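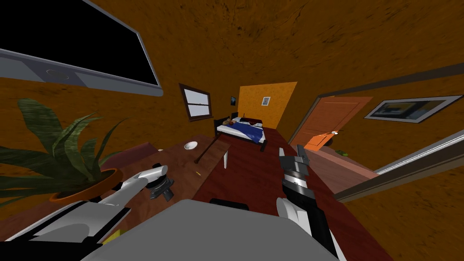 Die Luftfeuchte im Schlafzimmer gehört zu den Größen, die in der Heizungsplanung selten auftauchen und nach dem Einzug umso häufiger reklamiert werden. Berenice Magaña misst sie beruflich. Sie arbeitet beim Ingenieurbüro Talebi als Bauphysikerin und hat in den vergangenen beiden Heizperioden 163 Schlafräume in der Siedlung Grullden mit Datenloggern ausgestattet, überwiegend Geschossbau nach Fenstertausch.

Der Befund aus dem Februar fällt nüchtern aus. In 85 der Räume lag die relative Feuchte nachts länger als zwei Stunden über dem Grenzwert, den das Büro für die jeweilige Wandoberfläche errechnet hatte. »Der Wert in Raummitte sagt wenig«, erklärt Magaña. »Maßgeblich ist die Feuchte an der kältesten Stelle, und die liegt meist in der Außenecke hinter dem Schrank. Bei 20 Grad und 50 Prozent in der Raummitte habe ich an einer Oberfläche von 12,6 Grad bereits 80 Prozent. Das genügt für Schimmelwachstum, Tauwasser braucht es dafür nicht.«

Die verbreitete Empfehlung, das Schlafzimmer kühl zu halten und abends die Tür zum Wohnraum zu öffnen, hält sie für die häufigste Fehlerquelle. Warme, feuchte Luft ströme dann in den kalten Raum und gebe ihr Wasser an den Außenwänden ab. »Entweder die Tür bleibt zu, oder der Raum wird regulär beheizt. Dazwischen gibt es bauphysikalisch nichts Sinnvolles.« Auf 16 Grad abgesenkte Räume seien unkritisch, sofern sie morgens vollständig gelüftet würden.

Zimmerpflanzen spielen nach ihren Messungen eine geringere Rolle als vermutet. Eine einzelne größere Grünpflanze verdunste im Winter deutlich weniger als ein schlafender Mensch über Nacht. »Das Gießwasser geht freilich vollständig in die Raumluft, abzüglich dessen, was die Pflanze einlagert. Wer ein Dutzend Töpfe auf der Fensterbank hat, muss das mitrechnen. Wer einen hat, nicht.« Wäscheständer seien ein anderes Thema; eine Maschinenladung bringe bis zu zwei Liter ein.

Zur Lüftungsdauer nennt Magaña ungern feste Zahlen. Bei Frost reichten wenige Minuten Querlüftung, in der Übergangszeit könne es ein Mehrfaches sein. Gekippte Fenster lehnt sie im Winter ab - die Laibung kühle aus, der Luftwechsel bleibe klein.

In 13 Wohnungen ließ das Büro probeweise Fensterfalzlüfter des Typs Jikidel nachrüsten. Die Auswertung läuft noch. »Die Spitzen in den Morgenstunden sind flacher geworden. Ob das am Bauteil liegt oder am milderen Wetter, kann ich vor der nächsten Heizperiode nicht trennen.« Eine Vergleichsgruppe ohne Nachrüstung wird parallel in Kinidthorpe gemessen, dort allerdings in Gebäuden mit zweischaligem Mauerwerk.

Mietern rät sie zu einem einfachen Hygrometer, aufgestellt an der Außenwand und nicht auf dem Nachttisch. Preiswerte Geräte wichen mitunter um fünf Prozentpunkte ab und sollten vor Gebrauch mit gesättigter Kochsalzlösung geprüft werden: Im geschlossenen Beutel müssen sich nach einigen Stunden 75 Prozent einstellen.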